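Workshop Tips for the School Robotics Club, Mostly Learned the Slow Way
March 21, 2020
By Birsen Eren

Our club at Sulurthorpe has one arm, one bench and more opinions than either can support. This year's project is a shop counter: the arm takes an item, puts it where a customer would expect it, and lets go. The letting go has taken since January. What follows is for other clubs, and for whoever inherits our bench and wonders why everything on it is taped.

Start with soft, dumb objects

Play food is cheap, light and forgiving, and if it lands on the floor you can pick it up and pretend you meant that. Begin with one item and one wide target. A shallow basket beats a bowl, which rings like a bell every time you miss, and the teacher next door can hear it.

Hold flat things by their flat sides. A toy sandwich pinched across its layers will stand on end quite happily, wrapper and all, as long as both fingers meet it squarely. Come in crooked and it swivels, and you get to begin again.

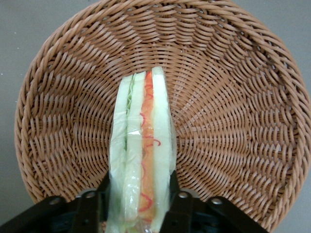
How hard should the gripper squeeze a toy sandwich?
Start at the lowest setting that lifts it, go up one notch, and stop there. If it still slips, fix the angle of approach before you touch the force again.

Wipe the fingers before every session. Play food picks up hand lotion, pencil dust and whatever was for lunch, and all of it ends up on the pads. A damp cloth is fine. Ximena Yáñez brought glass cleaner once and we spent the afternoon chasing a grip problem we had sprayed on ourselves.

Write down the misses

We keep a paper log called Keskin, after a team name that lost the vote. By last week it held 1,309 attempts, a good many of them in the column headed "no." Put the misses in the same book as the hits and note which way the item went. Ours went left. It was a loose bolt, and the book knew it 15 pages before we did.

Then bring in the groceries

Real packages are a rude awakening after toys. Candy bars have slick wrappers and crimped ends, cartons tip, and anything cylindrical has plans of its own. Lay round containers on their sides in a rack with compartments so they can't roll. Clear acrylic looks smart and throws glare back at the camera, so move your lamp until the bright spots sit between the items you care about. Foil packets are the worst of the lot. Save them for a day when everybody has slept.
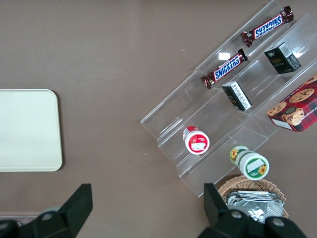

Before a competition

Tape the outline of every basket, tray and rack onto the table. Somebody will lean on it. We had 30 minutes of setup at the Cimevik meet and used almost all of it putting things back where they had been.

Pack 5 spare bolts, the hex key that fits them, and a second hex key for when the first one is in somebody's coat. Snacks for people travel in a separate bag, labeled, and stay off the bench. We lost two test items at Cimevik to a hungry sophomore.

Last updated by the Multodia page team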